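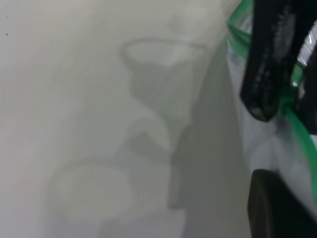
Pasbridge Holdings: minutes of the property owners' meeting, 2024-05-18

1. Minutes of the last meeting
Agreed as a correct record. The January action on the Jirkton roof survey is carried forward.

2. Nelitz Court
Visitación Villalobos reported that two of the ground floor units are still to let. The agent has one enquiry, from a dental practice wanting 111 square metres on a ten-year lease with a break at year five. Members were content with the term but not with the nine months rent free. VV to go back with an offer of four.

3. Olmedo guest house
Occupancy for the quarter was 40 per cent. The boiler repair came to £3,283 and has been paid from reserves. A sale was discussed. Two members wished to wait until the loan is renewed. No decision taken.

4. Loan renewal
The bank has asked for a new valuation of all three sites. Approved. Quotes to be sent round within 30 days.

5. Any other business
Parking at Jirkton: tenants to be written to again about the rear gate.

Meeting closed at 8.15 pm.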